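Chapter 13
When Seeing Goes Wrong: Perception, Shiny Things and the Planner That Trusted Too Much

What you'll need before starting: the coordinate frames material from Chapter 4, a passing memory of least squares, and the grasp planner you wrote at the end of Chapter 12. If yours never quite worked, use the one in the course repository (I won't tell).

I once spent most of an August convinced that I'd broken a perfectly good grasp planner. It was my first summer at Hirthorpe, and I'd been handed the job of tidying up the perception code that Bevan Prendergast had left behind when he moved to Nanovton. Bevan wrote lovely code. It found boxes, mugs, tins and a rather ugly teapot, and it passed neat little poses down the line to the planner, which put the fingers where they ought to go. Then Ngaio Costigan walked in with a mirrored ball and asked, very politely, whether it could find that.

It could not! It found the ceiling light, and Ngaio's jumper, and on one glorious occasion it reported a ball a good arm's length under the floor, and the planner dutifully tried to work out how to get there. I rewrote the planner twice before it crossed my mind that the planner was doing exactly what it had been told.

So this chapter sits on the join between the two. You already know how to estimate where an object is, and you already know how to plan a path to a grasp. What we haven't talked about is what the first piece of software should say to the second when it isn't sure. Most of the code I get asked to look at says nothing at all: it hands over six numbers, and the planner swallows them whole.

Let's start with why a mirrored sphere is such a pain. A depth camera, of whatever sort, wants to match something on the surface of the object, be it a speckle of texture, a projected dot or a bit of shading. A mirror has no speckle of its own. What the camera gets is the rest of the room, squashed and bent, and when the camera moves, the squashed room slides about over the surface. Your matching code is perfectly happy to match it. It'll give you a depth with a nice high score, and the depth will be the wrong one, somewhere behind the surface you care about.

The odd thing is that a person has no trouble at all. Put the two hand-held grippers in somebody's hands and they'll go for the ball without a second thought, and if you're learning a grasp from human demonstrations, that is where your examples come from. The person's judgement about where the ball is gets baked into the gripper paths, which means you have a second opinion on the ball's position that never went near the depth camera. We'll lean on that in section 13.2.

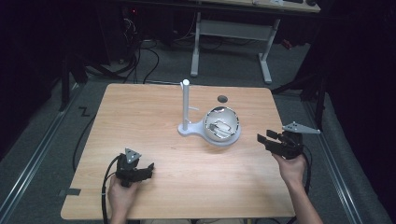 Figure 13.1 Two hand-held grippers on either side of a mirrored sphere in its cradle. Look at the dark shapes in the reflection and ask yourself what a stereo matcher would make of them.

Onni Hämäläinen, who taught me most of what I know about calibration, has a test he gives to every new starter. He asks them to write down what their pose estimator returns when there's no object there. If the answer is "a pose", he sends them away again. It took me two goes.

A decent estimator should give you a pose, a covariance and a flag. The pose is the bit everyone remembers. The covariance tells the planner how big the blob of doubt is and, just as usefully, which way it's stretched. With shiny things it's usually stretched along the viewing direction: you can be spot on left to right and hopeless front to back. A planner that knows this can bring its fingers in from the side, with the jaws opened wide along the direction it trusts least. A planner that doesn't will come in from the front and knock the ball on to the carpet.

The flag is for when the whole model has gone off the rails and the covariance can't be believed either. Roy Bunting calls it the "don't ask me" bit, and we've ended up using that name in the code, so you'll see DONT_ASK_ME in the listings.

There's a cheat as well, and I'm very fond of it. Very often you don't need to see the difficult object, provided that you can see what's holding it. A matt white stand with clear edges is an easy thing to find, and if you know the shape of the stand you know where its cradle is, and if you know the radius of the ball you know where its centre must be. This is a prior, of course, and it goes wrong the moment somebody lifts the ball out, so you'll need a check that the ball's still there. Checking that something shiny is present is a far easier job than measuring it.

The dataset for this chapter is called Iltmont. It has 3000 short recordings of a grasp being attempted on a shiny object, each with the raw depth, the gripper paths and a hand-marked centre. Gonzalo Vidal did the marking, and he left his grumpier remarks in the notes column. Do read them. One says only "no idea, sorry", and that recording makes a good first test for your flag.

We'll take things in this order. Section 13.1 gets a covariance out of the estimator you already have, which mostly means not throwing away numbers it has worked out. Section 13.2 brings in the gripper paths as a second source and fuses the 2 estimates. Section 13.3 changes the planner so that it takes some notice, and section 13.4 deals with the flag, including the awkward matter of what the arm should do while it's waiting for a better view. The Donnelly solver from Chapter 9 will do for all the fitting, so there's nothing new to install.

Before you turn over, try this. Run your Chapter 12 planner on the first Iltmont recording without changing a thing, and plot where it wants to put the fingers against Gonzalo's mark. Keep the plot. You'll want it again at the end of section 13.3.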